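February, 9:40 p.m.

Home late again. Soup from the freezer, and writing this down while the numbers are fresh, since last week I waited two days and then had to go through the logs to remember what I had been thinking.

We finished the Rallis comparison today. The final count is 647 pushes that we can use. We threw out 11. Four of those were the network dropping between the two machines, and the other seven were runs where I had loaded the wrong instruction file and didn't notice until Mitsuko asked why the arm was going for the star when the sentence said cube. My fault. I have added a check that prints the file name in large letters before each batch.

The question is the same one we wrote on the whiteboard in the fall. If you give the policy a plain sentence, such as "push the green cylinder to the left," does it do better when it has been trained on full demonstrations, or on short pieces of demonstrations that were labeled afterward? The short pieces are much cheaper to get. One person can drive the arm with no task in mind and someone else can go back later and write what happened in each stretch. We call the set made that way Dradesham and the older one Divarano. They are not good names but the folders are called that and it is too late to change them.

Results, so I have them in one place. For the single-block instructions we ran 192 trials on each model. Divarano got 131 and Dradesham got 150. I had expected them to be even, or close to it. For the instructions that name two blocks ("push the red star next to the blue cube") we had fewer trials, and the gap went away. Neither of them is good at those. The arm picks the correct first block most of the time, pushes it in more or less the right direction, and then stops short or goes past. Mitsuko thinks this is a labeling problem and I think it is a problem with how far ahead the model looks. We argued about it through lunch and didn't settle it.

Her case is that the people who wrote the labels stopped at the first thing that was easy to say. A stretch where the cube moves toward the triangle and ends up touching it gets written as "move the blue cube right." It's true, but the part about the triangle is lost. She read through 183 of the labels over the weekend and marked every one where the sentence left out a second block that mattered. She has the sheet and I haven't gone through it yet. I told her I would do it tonight and I am writing this instead.

My case is weaker than I made it sound at lunch. I looked at the runs that failed and the tip slows down well before the block gets where it should go, as if the model thinks it is done. That could come from short clips, because in a short clip the motion often ends soon after contact. If so, longer clips should fix it, and we can test that without collecting anything new. We just cut the same recordings at different places. I set up two training jobs before I left, one with clips twice as long and one with mixed lengths. They should be finished by tomorrow night if the cluster stays up.

In the afternoon we started on the row arrangement. Up to now every trial has begun with the blocks scattered, which is how nearly all of the training data looks. I wanted to know what happens when they begin lined up at the far side of the board, close together, where you can't push one without risking the one beside it. The single-block score drops. I don't want to put a number on it until we have done a full set. The thing I noticed most is that it has trouble with the two reds. They are the same red, and when they touch, it seems to treat them as one thing. Ask for the star and the cylinder comes along. The blues are easier, at least by eye, when there is a bit of space between them.
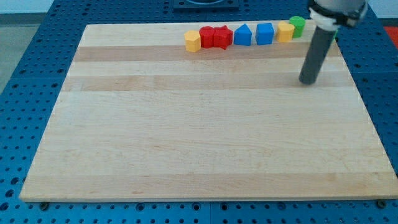

Row arrangement, blocks along the far edge. The two reds are touching, with a small gap between the blues.

We did the reset by hand every time and it was slow. By four my back hurt from leaning over the table. Mitsuko suggested marking the start positions with tape, but I don't want anything new on the wood that the model hasn't seen in training. We could save a reference picture and overlay it on the live view, then nudge the blocks until they match. She is going to write that tomorrow. It shouldn't take her long.

The other thing from the afternoon is the camera view. The rod gets in the way of whatever is behind it, and with everything against the far edge there is often something behind it. In the scattered trials this hardly mattered. I think we should report it as a limit of the setup and leave it alone for now. If we move the camera, all 647 pushes are from a different view than whatever comes next, and I am not doing them again.

Primingate called at five about the review. They want a two-page summary by the end of the month, with one figure and no jargon. I said yes. I would like the figure to be the single-block result with error bars, and one sentence saying plainly that two-block instructions don't work yet. The last summary we sent them was too cheerful and we spent most of the next call walking it back.

One more thing to remember. When I retyped some of the instructions in a different word order, the scattered trials came out about as before. "To the left, push the green cylinder" worked the same as the usual way of saying it. I only did a handful of these and didn't log them properly, so they can't go in the summary. Do it right next week, with both models, same start positions, and somebody other than me choosing the wordings.

For tomorrow: read Mitsuko's sheet before she gets in. Check the training jobs. Finish the row set on Dradesham first, then Divarano, and swap the order halfway so the second model isn't always the one running when we are tired. Buy coffee filters. Call the dentist back.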